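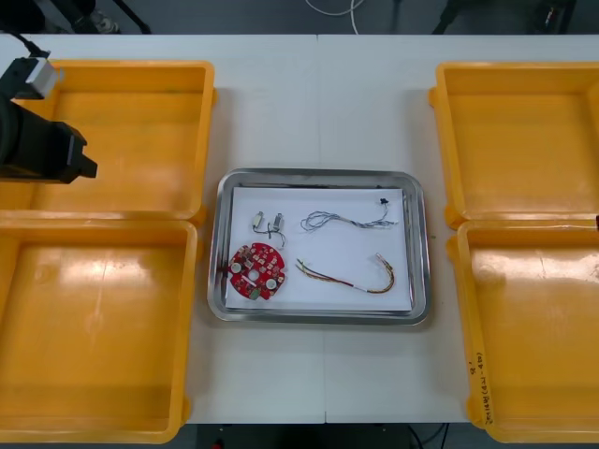 Hi Noémi,

You asked for a catch-up before the holidays, so this one is going out 12/26/19, which I know is cutting it close. Grab a coffee, I got a bit carried away!

The sorting station is set up and I'm really happy with it. After all that back and forth over spring we went with a plain white tabletop, and the layout is the one Lerato Tshabalala sketched on a napkin at the Strachan visit: steel tray in the middle with a sheet of white paper in it, orange bins on both sides. The paper was her idea too. Red boards and colored wires show up beautifully on it, and when it gets grubby we swap the sheet and keep going.

Parts come out of the Benon units in all sorts of shapes. So far the mix has been round circuit boards, little cylindrical parts still joined by their wires, gray-and-blue harness with the connector on the end, and those multicolored bundles that tangle with everything they touch. We've been through 2627 pieces since the last report. The boards are the easy part. The wire is slow, and I underestimated it when I wrote the plan (sorry), because a twisted harness has to be laid out flat before anybody can tell whether the connector is worth keeping.

Of everything pulled so far, 117 pieces went into the "ask somebody" pile. Lerato went through it with me one long afternoon and we got it down to 11, mostly connectors neither of us had met before. I've sent the list to Clidau and will chase them in the new year.

Now, the bins. I still like them: shallow, rounded corners, easy to reach into and quick to wipe out. The plastic does mark, though. There's a big whitish scuffed patch with fine scratches and a lot of tiny gray-brown specks in it, and I've had a go at the same sort of thing on other bins with dish soap, which did next to nothing. It doesn't get in the way of the work, it just looks tired next to all that shiny orange.

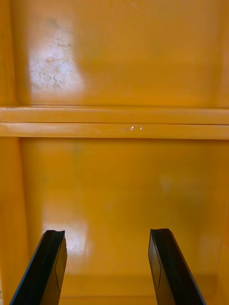 What bugs me more is the labeling. We've been writing on the bins in marker and some of it is getting hard to read, so I'd like to move to printed labels on the outside walls. Stanura quoted us for a roll plus two spare bins and it fits inside what's left on the supplies line, so unless you object I'll put the order through next week.

Spending is otherwise where I said it would be. We're behind on the written sorting guide. I have the boards section done and most of the connectors, and the wire section is a page of notes with arrows all over it. Lerato has offered to turn it into something a new person could follow, and I'd like to have the full draft with you in March.

One thing I need from you: are we keeping the short wire ends, or can they go to scrap? They're piling up and I don't want to toss them without asking.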